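Packers and sorters wanted, phone accessories, Tetgate unit

Posted 6/14/20
Ref 1626

Skollow is looking for 2 people to help us sort, check and bin phone cases at our Tetgate unit. Start as soon as you can, work runs to the end of August, maybe longer if returns keep coming in like they are. No experience needed. Good eyes and tidy hands.

What we do. Shops send back cases they couldn't sell or that customers returned. Mostly soft ones, some hard. They come to us in mixed sacks, no order at all. You take them out, look them over, wipe if needed, put each in the right bin. Then bins get labelled and go on the shelf for Jaltholm to collect.

The work itself:

Turn the case over, check inside and out. Look at the camera hole and the button bits on the sides, thats where the soft ones split first. Yellowing on the clear ones goes in seconds. Marks on pale colours, try the damp cloth once, if it stays it's seconds. Anything with grit inside, brush it out before it touches another case.

Screen covers and backing plates turn up in the same sacks. Seperate those first, always, they scratch everything.

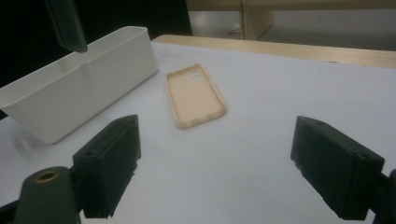
One case at a time on the table please. We've had people tip a whole sack out to go faster and it is not faster. Bin goes to the side of you, case in front, hollow side up for the inside check then flip it. Left handed is fine, swap it round.

Target is 302 cases a shift once you're trained. First week no target, just get the hang of it. Most people are there by the second week.

Hours and pay

Mornings or afternoons, you choose but stick to one. 40 hours over a fortnight. Paid every fortnight into your bank. Pay rate is on the form, same for both jobs, goes up a bit after the first month. Bus stop is at the end of the road, parking round the back (not in front of the shutter, the Govindasamy vans need to get out).

We have you well spaced, one table each, own cloths and brush, nothing shared. Hand wash when you come in and after break. Gloves if you want them, some people find them slippy on the soft cases. Bring your own mug and lunch, kitchen is one person at a time for now.

You'll need

To be ok sitting or standing for a few hours, tables go up and down
To see small marks and tell cream from white from beige. It matters more than you'd think, the shops are very fussy on colour
To lift a full bin, not heavy but awkward
Right to work in the UK
Over 18

Nice if you know phone models by sight but there's a chart on the wall and it's a good chart.

Not for you if you need music on loud. Radio is allowed, low.

How to apply

Short email to Aldana Yáñez, put the ref in the subject. Name, phone number, mornings or afternoons, when you could start. CV if you've got one, don't write one specially. Aldana will ring you back, usually same day, and then you come in for a half hour try at the table. Paid, yes.

If you did a stint with us last summer just say so and skip the try out.

No agencies please. Ad comes down when both places are gone.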